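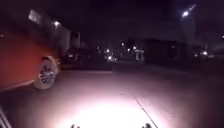
Winter care for the car that sleeps outside

My car has no garage. It stands on the street all winter, and in the six years since I moved to Zodthorpe I have learned what helps it and what is only waste of money. These are my own habits, for a normal gasoline car.

Door seals
Wipe the rubber with a damp cloth, let it dry, then rub in a little silicone. I do this in September, when the evenings are still mild, and once more after New Year. Do not use cooking oil. I tried it and the rubber became sticky.

Salt
Rinse the lower part of the car and the inside of the wheel arches every second week. A bucket of plain water at 25 degrees Celsius is enough - never pour hot water on cold glass, it can crack. Start at the front wheels and work toward the back.

Wheels
For rims with many spokes I use an old dish brush and a few drops of dish soap. Brake dust sits deep between the spokes, so turn the brush on its side. Tighten the bolts again after up to 40 miles if you changed the tires by yourself. The correct torque is in the manual of your car.

Fog on the inside
Take out the wet floor mats at night and hang them in the bathroom. Fill a cotton sock with dry cat litter, tie it well and put it on the dashboard. My neighbor Joanne Kettle uses rice, but then she had mice.

Battery
If you drive only short trips, give the battery a full charge once a month. Clean the terminals with baking soda and water, and wear gloves. Disconnect the minus cable first and connect it last.

In the trunk I keep a small shovel, a blanket and a scraper with a brass blade. The plastic ones break by the second frost.

Maarten Van Leeuwen
Updated January 27, 2026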